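**Kirna Household Water Diaries, data card.** Revised in October. This version replaces the spring release; files downloaded before the revision should be discarded.

## Summary

The Kirna Household Water Diaries record daily water use in homes in the town of Skoklow and the neighboring settlement of Jurčo. Each participating household kept a paper diary and read its own meter every evening at 8 p.m. The diaries were later typed up and checked by the Kirna data office. The collection contains 1,107 diaries from 400 households.

## Contents

| File | Description |
|---|---|
| `households.csv` | One row per household: size of home, number of residents, type of heating, garden (yes/no) |
| `readings.csv` | Evening meter readings in liters |
| `notes.csv` | Free-text remarks copied from the diaries |
| `codes.md` | Key to all coded values |

All files are UTF-8, comma separated, with a header row. Missing readings are left blank. A zero is a true zero and usually means that the household was away.

## Collection

Households were invited by letter. Each diary covers 18 days, and a household could complete up to three. Diaries with fewer than half of the readings filled in were returned to the participant and do not appear in the files.

Readings were taken from the main indoor meter. Homes in Jurčo that draw garden water from a private well have no record of that use, and their summer totals are therefore low in comparison with those in Skoklow.

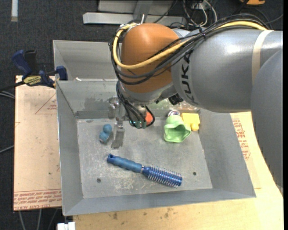 Pilel, writing in response to the draft of this card, asked that the point on private wells be given more weight: "A reader who compares the two places without the garden column will draw the wrong conclusion. Please say so plainly." The request was accepted. Users should not compare summer totals between the two places unless they first filter on `garden` and `well`.

## Cleaning

- Readings lower than the previous evening's were checked against the paper diary. Where the diary held the same figure, the value was kept and flagged `R2`.
- Daily use above 2,000 liters was flagged `R5` and left in place.
- Names, street addresses and telephone numbers were removed from `notes.csv`. Remarks in a language other than English were translated, and the original wording is not supplied.

## Known problems

Evening readings were not always taken on time. Participants were asked to write down the actual hour, but many left the box empty. The column `read_time` should be treated as incomplete.

Households that rent are underrepresented. No weights are provided.

The code for shared meters changed between the first and second printing of the diary. Both codes appear in `households.csv`; see `codes.md`, section 4.

## Terms of use

The files may be used for research and teaching. Users may not attempt to identify any household. Published work should cite the collection by its full title and state the revision used.

Corrections may be sent to the Kirna data office and will be listed in `CHANGES.md`.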